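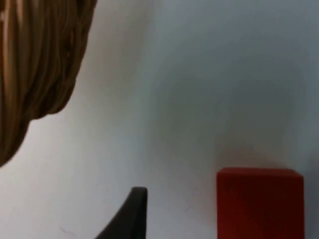

Figure 1. Wrist camera view: woven object upper left, finger tip at the bottom, red block lower right.

Unit 6. When the gripper closes on nothing
Course notes, Robot Handling for Technicians, Sarnwood
Prepared by Botond Deák. Revised Sunday, October 10, 2021

6.1 The fault

In July our training cell logged 673 pick attempts with small blocks. In 61 of them the gripper closed beside the block, and the arm continued to the place position with nothing in the fingers. The cell did not stop. The operator screen of the Solteo controller showed "cycle complete" each time, and the error was found only when a student compared the log with the recorded camera pictures.

I ask you to read this unit before the practical, also if you have already worked with the cell.

6.2 What the wrist camera gives us

Look again at Figure 1 and notice the soft grey shadow on the pale surface. It is darkest just above the block and falls partly onto its top edge. Such a shadow most likely comes from the arm and gripper, so we must expect it to move when they move. The block detector in our cell (module Vieira, version 2) looks for strong edges and for colour. When the shadow touched the block, the detector sometimes took the border of the shadow as the border of the block, and the computed centre was shifted.

There is a second difficulty. The lower part of the block lies outside the view. The detector must then guess the full height from the part it has. In the old setting it was allowed to do this without any warning.

The woven object is a smaller matter. Its ridges give many short edges, and these slow the detector, but I found no failed pick which I could connect with them.

6.3 Why the cell continued

The gripper reports two values: finger position and motor current. After closing on a block, the fingers should stop early and the current should rise. In the failed picks the fingers closed fully and the current stayed low. Both values were in the log. The program written by Grerkis for the first installation did not read them before the lift. It waited 600 milliseconds and then moved.

This is the point I want you to remember for your own programs. A waiting time does not confirm a grip.

6.4 Corrections made

The program now reads the finger position after closing. If the fingers are fully closed, the arm stays where it is and the cell goes to hold.
If the detected block touches the border of the picture, the arm goes back to the viewing height and takes a new picture.
A second lamp was mounted on the opposite side, which makes the shadow weaker — it does not remove it.

6.5 Safety during the practical

When the cell is in hold, the motors are still under power. Do not reach in to move the block by hand. Press the stop button, wait for the red light, and open the gate only then. Reset is done from outside, with the gate closed and every person visible to you.

6.6 To prepare

Write in your own words the check you would add after "close gripper" for a soft object, for which the current rises only a little. One page is enough. Bring also the wiring sheet from Unit 5.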